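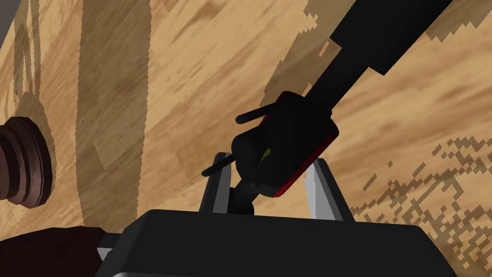 I started keeping a proper household budget in September, after years of guessing. My rent had gone up by $64 a month and I wanted to know where that money was going to come from.

I tried an app called Clokik first. It connects to your bank and sorts everything into categories for you. It put my dentist under entertainment and my bus pass under travel, next to a hotel I had stayed in over the summer. Fixing the labels took longer than writing the numbers down, so I went back to a paper notebook.

The notebook has seven headings: rent, power and water, groceries, transport, medical, savings and other. I fill it in on Friday evening with the receipts from the week.

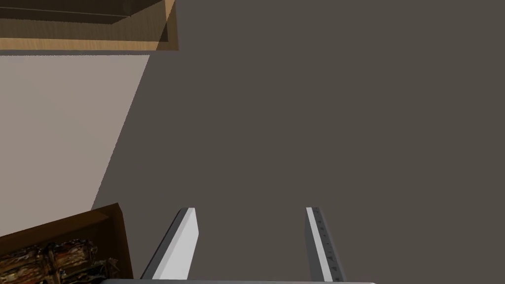

Groceries were the first surprise. I had guessed $200 a month and the real figure was well above that, mostly from small trips on the way home. I now make two planned trips a month and buy bread and milk in between. What I wanted from the budget was some space between what comes in and what goes out, like the open gap between those two gray fingers, with nothing in it yet. For the first month there was hardly any. The second month was better.

Ronaldo Tavares left a comment on my last post asking whether I count annual bills. I do now. Car insurance and the renter's policy are divided by twelve and entered every month under savings, then taken out when the bill arrives. I forgot the insurance the first time and had to move money from the emergency account to cover it.

Next I want to look at the phone plan. The contract is up for renewal soon and I have not compared prices in years.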